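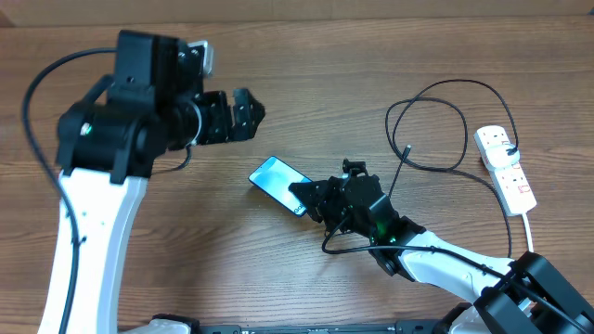 Photo: Ruoxi Zheng / Rallora bench

Filed under: Support > Motion control > Two-arm setups

Right arm faults on contact when the phone task runs with both arms enabled

Opened by Ruoxi Zheng, December 26, 2021

We run two arms facing each other over one wooden table, with Sikix as the planner and the Josano driver underneath. The task is to pick up a smartphone lying flat and pass it from the right gripper to the left. With only the right arm enabled it works. With both enabled, the right arm gets its fingertips onto the end of the phone and the controller drops to hold. The left arm stays open over the table and never gets its turn. The LEDs on both arms stay green, so the motors don't think anything is wrong.

Log from the right arm:

[right] state=APPROACH -> CONTACT
[right] WARN command age 85 ms, limit 100 ms
[right] ERROR command age over limit, entering HOLD
[left] state=WAIT_HANDOVER

Tried so far: restarted both drivers, swapped the USB ports, moved the phone closer to the left arm. No change.

Reply – Guilan Shen
Is the camera node on the same machine as the two drivers? Please also post your handover config. A lit phone screen can upset the segmentation, so turn the screen off for one run and see if the fault moves.

Reply – Ruoxi Zheng
Same machine, yes. Screen off makes no difference to the fault, though the mask is cleaner. Config:

arms: 2
watchdog_ms: 100
replan_on_contact: true
collision_points: 2,000
shared_executor: true

Reply – Guilan Shen
shared_executor is the problem. On contact the planner rebuilds the collision cloud for both arms, and with that flag on it does it in the same thread that sends joint commands. One arm fits inside the watchdog limit and two don't. Set shared_executor to false and leave the watchdog alone. Raising the limit will hide the error, but the gripper will keep pushing on the phone with a stale command.

Reply – Ngozi Onuoha
Seen this on our Hao branch too. We also had to pin the driver threads to their own cores. Without that it still tripped now and then.

Reply – Ruoxi Zheng
Changed the flag and pinned the threads. The handover finishes now and the command age warning is gone from the log. The left gripper closes a little early, but I'll open a separate ticket for that.

Status: Resolved – configuration
Docs note assigned to Xuelian Li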